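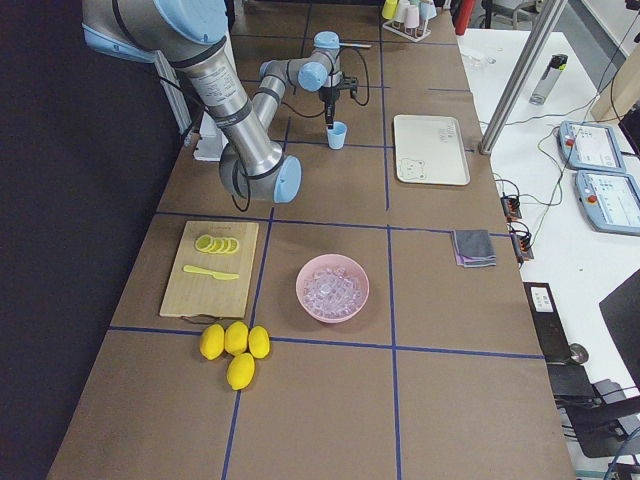 3. Collecting the demonstrations

For the second part of our project in the Pradance group we needed examples from which the learning system can study the task of preparing a cold lemon drink. The table is covered with brown paper and divided into large cells with dark blue tape. The grid is for the person who places the objects, so that he or she can write down in which cell each object was standing at the start of the episode.

The main objects of the task are the light blue cup, the lemon slices on the cutting board, and the pink bowl of ice cubes. The whole lemons, the yellow knife, the folded cloth and the white tray with the bear also stay on the table. In our first plan, written at Grerkwood, the table contained only the objects that the robot must touch. Our supervisor advised us to make it more similar to a real kitchen, and we accepted this advice.

3.1 Order of one episode

The operator first moves the gripper above the cup and waits until the recording program shows that all signals are received. Then the cup is grasped and carried to the cell of the bowl. After this, ice is added, then one slice of lemon. The episode is closed by the operator with a key, and a label "good", "repair" or "reject" must be chosen before the next one can begin.

We divided the work into 14 sessions. Between the sessions we changed the cells of the cup and the board, but inside one session the positions were kept the same. In total 900 episodes were recorded, and 9 of them were lost when the disk became full.

3.2 Difficulties

The lemon slices were more difficult than we expected. When they overlap, the gripper often takes two slices together. At first we rejected such episodes. Later we decided to keep them with the label "repair" if the operator returned the extra slice to the board, as we think this correction is also useful for the learning.

The ice was the second problem. It must be replaced during long sessions, and the amount in the bowl was not written down in the first sessions. We regret this, and the column "ice level" was added to the form used at Pliltbridge.

3.3 Remaining work

The labels of the last two sessions are still to be checked by a second student. After that the data will be divided into a training part and a test part, by session and not by episode. The training settings are described in section 4.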